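ヘッドカメラとグリッパの組み合わせを変えながら、ドラム式洗濯機の前でひたすら試したときのデータとメモです。2025-08-03時点の内容で、まだちょこちょこ直しています。READMEというより日記っぽくなっているところは許してください(書いているうちに楽しくなってしまって……)。

# neline-washer-grip

洗濯機の開口部まわりで、2種類のグリッパと2種類のカメラ設定を比べたデータセットです。収録は全部で696エピソード。きりよく700にしたかったんですが、最後の4本は関節ログが途中で切れていたので外しました。悔しい!

自分で使うために集めたものなので、「洗濯タスクの決定版」みたいなものは期待しないでくださいね。でも、丸い開口部の縁にグリッパをぶつけて困っている人には、けっこう役に立つんじゃないかと思っています。

## 使ったもの

| 名前 | 種類 | ひとこと |
|---|---|---|
| Wota | 平行グリッパ | 硬い指。位置決めは気持ちいいくらい素直 |
| Flikska | 柔らかい3本指グリッパ | 布に強い。指先の位置がちょっと読みにくい |
| Neline | アームのコントローラ | インピーダンス制御あり。設定ファイルが長い |
| Ebrahimi | ヘッドカメラ用マウント | 角度を変えるたびに再キャリブレーション |

アーム本体はどの条件でも同じです。手首カメラも最初は付けていたんですが、Flikskaの指を開くと視野がほとんど埋まってしまうので、今回の公開分には入れていません。

## タスク

やることは3種類だけです。

- `reach_in` : 開いた開口部からドラムの中に手先を入れて、縁に触れずに戻す
- `pick_cloth` : ドラムの中のタオルをつかんで外に出す
- `door_push` : 開いている扉を押して閉める

`door_push`はおまけのつもりだったのに、コントローラの差がいちばんはっきり出ました。剛性を高くしたままWotaで押すと、閉まる直前に力がぐっと跳ね上がります。剛性を落とすと穏やかになるけれど、今度は途中で止まる。ちょうどいい値は`config/neline_soft.yaml`に入れてあります。

## グリッパを比べてみた感想

`reach_in`はWotaの勝ちです。指が細いし、手先の位置が計算どおりに出るので、ゴムのパッキンをよけるのが楽でした。

`pick_cloth`になると話が逆で、Flikskaがすごくいい! タオルがぐしゃっと丸まっていても、とりあえず指を閉じれば何かしらつかめます。Wotaだと布の端を探すところから始まるので、操作する側が先に疲れます。Jinfeng Xiongさんにも遠隔操作をお願いしたんですが、やっぱり同じ感想でした。ただFlikskaは、引き出すときに指の付け根がパッキンに引っかかりがちです。手首を少しひねりながら抜くとだいぶ減ります。

成功・失敗のラベルは私とVira Tymoshchukさんで別々に付けて、食い違ったものだけ一緒に見直しました。タオルの端がまだ縁にかかっているのを成功とするかどうかで、けっこう議論になりました(結局、失敗にしています)。

## カメラの話

ヘッドカメラは「浅め」と「深め」の2つの角度で撮りました。深めにすると洗濯機をほぼ見下ろす形になって、開口部が画面の上のほうに来ます。手前のパネルは大きく写るのに、肝心の開口部は上側が切れてしまうんですよね。

それから、ドラムの反射がなかなかの強敵です。ステンレスの内側に光の筋や点がたくさん出て、パッキンの黒との差も大きいので、自動露出に任せると奥の見え方がころころ変わりました。途中から露出は固定です。奥行き推定も、でこぼこした穴あきの壁のあたりで怪しくなります。
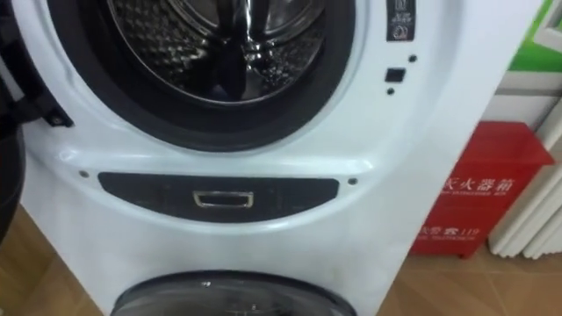 ### 深めの角度で気をつけること

- パッキンは下側と左右しか入らないので、円をまるごと当てはめる検出器はうまくいきません。弧だけで当てはめるほうが安定しました。
- 下にも丸い扉があります。閉じた状態ですが、黒い縁を上の開口部と取り違えるモデルがありました。`roi_upper`で切り抜いてから使うのがおすすめです。
- 右側の赤い消火器箱は色がとても目立つので、色のしきい値で物を探す処理を入れている人は先にマスクしてください。
- 白いパネルはつやがあって、特徴点があまり取れません。私はラッチの穴とその上下の丸い留め具を位置合わせの目印にしています。

## フォルダの中身

```
neline-washer-grip/
├── episodes/
│ ├── wota/
│ └── flikska/
├── config/
├── calib/
└── labels.csv
```

`calib/`には14個のキャリブレーションファイルが入っています。多いのは、Ebrahimiの角度をいじるたびに取り直したからです。どのエピソードがどれを使うかは`labels.csv`の`calib_id`列を見てください。ここを間違えると手先の位置がきれいにずれます(私も一度やりました)。

## 既知の問題

- 2月に録った分は時刻合わせの方法が古く、映像が関節ログより少し遅れています。`time_offset`の値を足せば揃います。
- Flikskaの指の開き具合は指令値だけで、実測値がありません。
- 洗濯機は1台だけです。別の機種でどこまで通用するかはまだ試せていません。

読み込みでつまずいたら、エピソード番号と`calib_id`を添えてissueを立ててください。Flikskaの引っかかりを減らすうまい抜き方を見つけた人も、ぜひ教えてください!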